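FROM THE KITCHEN SIDE — what's changing at Cembridge

Quick one this month, we're short a page and I'm writing this between deliveries.

Most of you know by now that the reheating station at the Cembridge site is being handed over to an arm, bit by bit. Jendomow signed off on it in September. Two arms, two microwaves, one long white table. Hao is the name of the control software, in case you see it on the rota and wonder who the new hire is.

What it does so far: opens the door, closes the door, sets the timer. Plates still go in and out by hand. Rongrong Yin has been teaching it the door, which sounds like nothing until you try it. Push the release too soft and the door stays shut. Too hard and the whole oven slides back. She's up to 8 clean openings in a row, then it usually drifts and she starts over.
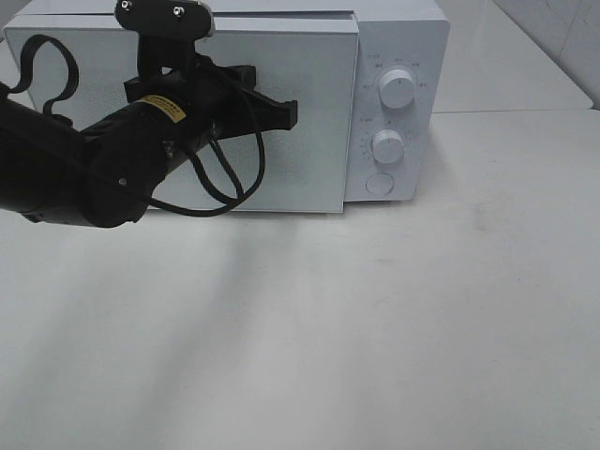

Now the part people keep asking me at the lockers. Hours. Nobody on the lunch shift loses any — that's in writing, ask for a copy. What does change is who stands where. The early reheat slot (two people, mostly wiping down and waiting for the bell) becomes one person watching the arms and one on trays. Shiyu Fu did the first week of watching and says it's easier on the wrists but dull, and her feet hurt more becuase you stand still. We've asked for stools. No answer yet.

Also the stop button. Anyone can hit it. You don't need to ask, you don't get written up. Someone waited for a supervisor last week with a tray in the way, please don't do that.

Pay grade for watchers is still open. Management says same as trays, we say there's training involved so it should be higher. Meeting Thursday, 2 pm, upstairs break room, bring questions.

If it goes OK at Cembridge the Jollel kitchen is next, probly after the holidays. If you work there and want to come see it running, the early shift is fine with visitors before 9. Tell Rongrong first so she can move the carts.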